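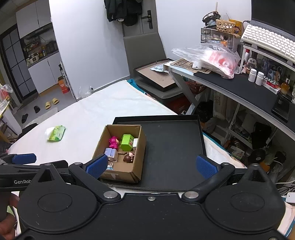

How Do You Build a Robot That Tidies Toys?

Picking up a toy is easy for you. You see it, you reach out, and your hand closes around it. You don't have to think about how hard to squeeze or which finger goes first.

A robot has to be given all of that. Hideaki Arai and Thilini Gamage are building a small tidying robot at home, and they named it Barneo. Barneo has one job. It should take toys out of a box and lay them on a tray. This page explains how a build like that works, beginning with the hand.

Start with the hand

A robot's hand is often called a gripper. Many grippers have only two fingers. Your own hand has more, but you can test how much two fingers can do. Pick up a pencil with your thumb and one finger. Then try a sock, then a coin lying flat on the table. The coin is the hard one.

Look closely at a two-finger gripper and you will find these parts:

Fingers. They move apart to open and come together to close.

Pivots. A pivot is a point that a part can turn around, like the pin in the middle of a pair of scissors.

Linkages. These are stiff bars joined at the pivots. When one bar is pushed, the others have to move too.

Pads. These sit on the inside of the fingertips, where the gripper touches things. A pad with a rough pattern holds better than a smooth one. The force that stops things from sliding is called friction. Your fingertips have ridges that help with this too.

A gripper you can hold

Some grippers are joined to a robot arm. Others are made for a person to hold. You move a hand-held gripper with your own arm, and a camera on it records what is in front of the fingers.

Why would a robot builder want one? A person already knows how to reach into a box. With a hand-held gripper the person can do the job many times, and the recordings show how it was done. Later a computer studies the recordings and looks for patterns. This is called learning from demonstration. A demonstration is just showing someone how to do something.

Thilini's plan for Barneo's first week was 30 recordings each day. On the first day she got 26. Her arm was tired, and she stopped for lunch.

Why toys are tricky

Toys come in odd shapes. A block has flat sides, so two flat pads can press on it evenly. A toy dinosaur has bumps, a round head and short legs. If the pads press on a bump, the toy may spin or pop out. A container that gets narrower at one end can slide out of the fingers like a wet bar of soap.

Toys in a box also get in each other's way. The gripper needs room for a finger on each side of the toy. If the toy lies right against the cardboard, there may be no space for the second finger. A person might push the toy to the middle first, and a robot can learn to do that as well.
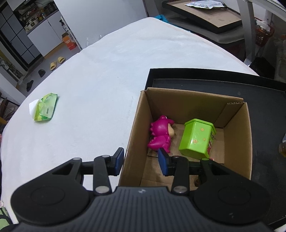

Open fingers at the toy box. The pink dinosaur-like toy is lying against one wall.

Then there is the box itself. Its walls stand up, so the fingers have to come in from above. The gripper must also open wide enough for the toy without bumping into the cardboard.

The tray is simpler. It is low and flat, with a small rim. The robot still has to learn when to let go. If it opens too high, the toy drops and rolls. If it goes too low, the fingers knock on the tray.

What happens after the recordings

Hideaki watches the recordings on his laptop in the evening and sorts them. A good recording shows the whole job, from reaching in to letting go. If a toy was dropped, he keeps the recording and gives it a label that says "dropped" – the computer needs to be told which tries went well.

The robot arm comes next. Hideaki's drawing for it has four joints. The first version of the stand was 37 centimeters tall, and that turned out to be too short to reach over the side of a box. He is making a taller one in August.

Try it yourself

You need kitchen tongs, a cardboard box, a tray and a few small toys. Ask an adult before you borrow the tongs.

1. Put the toys in the box and set the tray next to it.
2. Move each toy to the tray using only the tongs.
3. Wrap a rubber band around each tip of the tongs and do it again.
4. Now close one eye and try once more.

Were the rubber bands a help? Which toy was the hardest to hold? With one eye closed it is harder to judge how far away things are. A robot with a single camera has the same problem.

Words to know

Gripper: the hand of a robot.
Pivot: a point that a part turns around.
Linkage: stiff bars joined together so they move each other.
Friction: the force that keeps things from sliding.
Demonstration: showing how something is done.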